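Fiorella Leone
June, 4:10 p.m.

1/ Notes on the Harkcombe district heating consultation, which closes this month. The draft sets a network supply temperature of 80 °C and leaves the emissions accounting to an annex.

2/ The annex matters more than the main text. It credits waste heat at zero carbon even when a heat pump is needed to bring it up to supply temperature.
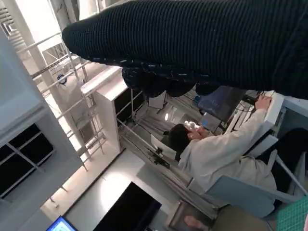
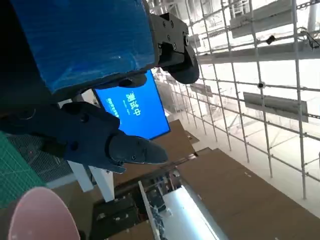 3/ Electricity use. The Skevura substation is listed at 240 kW electrical input. The annex applies an annual average grid factor to it. Heat demand peaks in winter, so an hourly factor would give a different total.

4/ Scope. Buildings under 300 square meters are left out of the baseline but counted in the savings. Renzo Villa raised this in the first round. The wording is unchanged.

5/ Backup boilers. Gas backup is capped at 4 percent of annual heat delivered. There is no cap on hours run and no reporting interval. I have asked for monthly figures.

6/ The Listura network reports supply and return temperatures separately. Harkcombe should do the same. My response covers points 2 through 5 and will go in before the deadline.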